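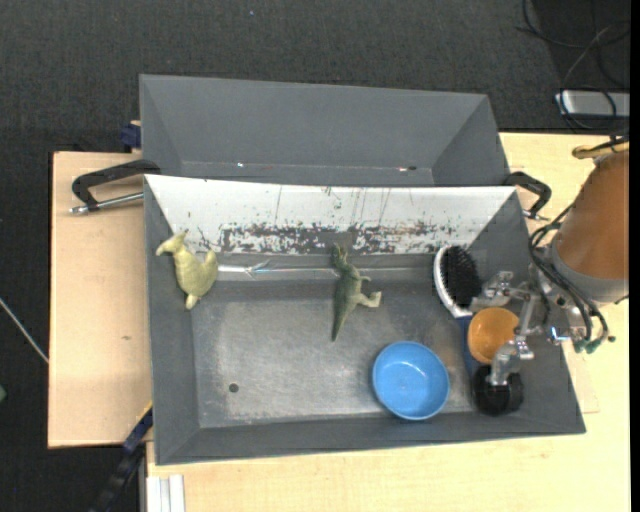

Tausend Griffe und ein Dinosaurier

12. September 2019

Wer hier schon länger mitliest, weiß ja, dass ich mich gern verzettele, und dieser Sommer war in der Hinsicht ein Prachtexemplar! Seit Juli sammeln wir nun Beispiele für Vovelwood, also unser Lernsystem, das irgendwann selbst entscheiden soll, wo der Greifer hinfasst. 1000 Griffe waren für die erste Runde geplant, und gestern Abend haben wir sie vollgemacht.

Die Arbeit selbst ist schnell erzählt: etwas aus der vorderen Wanne nehmen, in die hintere legen, Ergebnis notieren, weiter. Ngozi Okafor hat die Gegenstände ausgesucht, und sie hat dafür offenbar ein Kinderzimmer und eine Küche zugleich geplündert. Den grünen T. rex mochte ich sofort, mit seinem langen Schwanz und dem Ärmchen, das so keck absteht. Der gelbgrüne mit dem Schnabel und dem Kamm am Hinterkopf heißt bei uns nur »der Vogel« (ich weiß, ich weiß, liebe Paläontologen).

Am meisten gelernt habe ich aber an den Schüsseln. Am Rand lassen sie sich wunderbar fassen, nur muss eben ein Finger hinein und der andere daneben, und wenn dort schon eine Bürste liegt, wird es eng. Ryan Rowbotham wollte solche Fälle anfangs aussortieren. Wir haben beim Mittagessen lange darüber gestritten, sehr freundlich, und jetzt bleiben sie alle drin, auch die 80 Fehlgriffe vom ersten Tag. Ein System, das immer nur ordentlich verteilte Sachen sieht, lernt ja nichts über Gedränge.

Nächste Woche kommen 28 neue Gegenstände dazu, und ich muss vorher dringend das Protokoll aufräumen, in dem »Schüssel blau« auf 2 verschiedene Arten geschrieben ist. Von mir natürlich. Falls jemand von euch einen guten Tipp für einheitliche Bezeichnungen hat: immer her damit, die Kommentare sind offen!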